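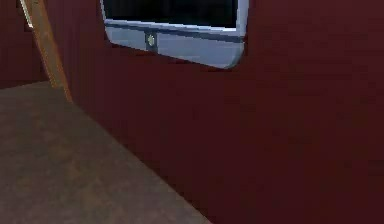 The Pullell Bench is a collection of simulated rooms used for comparing robot arms, grippers and wrist cameras before any of them are tried on real hardware. It was put together by Weidong Lu and Jianhua Pan at the Jomonari workshop in Landry, and it has grown a good deal fonder of household clutter over the years, as anyone who has spent an afternoon browsing its rooms will know.

The current release holds 859 scenes. Many are built from quite ordinary things (a tablet-style device against a maroon wall, say, with a wooden pole close by) and are lit rather dimly, which gives camera settings a fair workout. Each scene can be loaded with or without an arm, so that a camera view may be checked on its own first.

Grippers

Two grippers come with the bench. The Baltetti parallel gripper has two flat fingers and is the one most newcomers start with, while the suction version is kept for smooth, broad surfaces and takes a little more patience to set up. A trial can run for up to 500 control steps, and both grippers are given the same starting poses so that their results can be laid side by side.

Controllers

Lu wrote the original position controller, and Pan later added a gentler one that eases off on contact. Users still disagree, quite cheerfully, over which is better for flat objects resting close to a wall, where a finger has very little room to get in behind. The gentler controller became the default in November, though the older one is still included for anybody who needs to repeat earlier comparisons.

See also: Grasp planning; Wrist camera; Suction gripper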